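Startseite Aktuelles Newsletter Archiv Kontakt
Newsletter > September > Aus dem Wäschekorb

Ein T-Shirt nach dem anderen

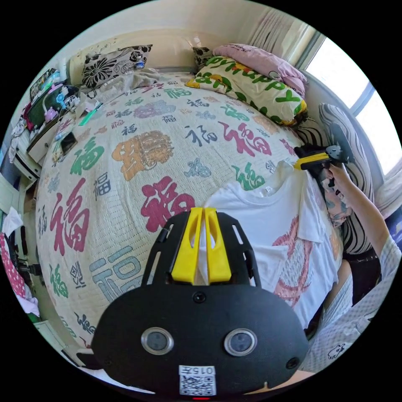

Das weiße T-Shirt auf der Tagesdecke mit den Fu-Zeichen, dahinter das gelbe »Happy«-Kissen.

Ihr Lieben, im letzten Brief hatte ich euch ja versprochen, endlich mal was zum Thema Wäschefalten zu schreiben, und prompt kamen so viele Mails, dass ich gar nicht alle beantworten konnte (ich lese sie aber, ehrlich!). Die meistgestellte Frage: Tisch oder Bett? Ich bin ganz klar fürs Bett. Man hat Platz, man kann sich zwischendurch hinsetzen, und wer den Haufen dort ablädt, muss ihn bis zum Abend weghaben, sonst wird es mit dem Schlafen schwierig.

Das Shirt lege ich mit dem Aufdruck nach oben hin, packe es an den Schultern und ziehe erst mal alles glatt. Dann umdrehen, eine Seite zur Mitte, Ärmel zurück, andere Seite genauso, und von unten zweimal hochklappen. Mitsuko Hayashi aus unserer Hollumer Runde rollt ihre Shirts lieber und schwört, dass so viel mehr in die Schublade geht. Hab ich probiert, bei mir sah es nach vier Tagen aus wie vorher!

Alte Shirts mit verblasstem Druck werden übrigens NICHT aussortiert, da lasse ich nicht mit mir reden. Die sind doch gerade erst richtig weich. Bitte auf links waschen und nicht über den Aufdruck bügeln, dann halten sie noch ein paar Sommer durch.

Und weil sicher wieder jemand nach der Decke fragt: Fu (福) steht für Glück und Segen, und in so vielen Farben macht sie mir sogar bei grauem Wetter gute Laune. Auf gesteppten Decken zieht man das Shirt am besten zweimal nach, die Nähte drücken sich sonst ein bisschen durch.

Nächstes Mal geht es um Spannbettlaken. Masaru Hattori hat mir dazu seine Methode aufgeschrieben, zwei Seiten lang, ich übe noch. Eure eigenen Tricks nehme ich gern mit rein, einfach auf diesen Brief antworten.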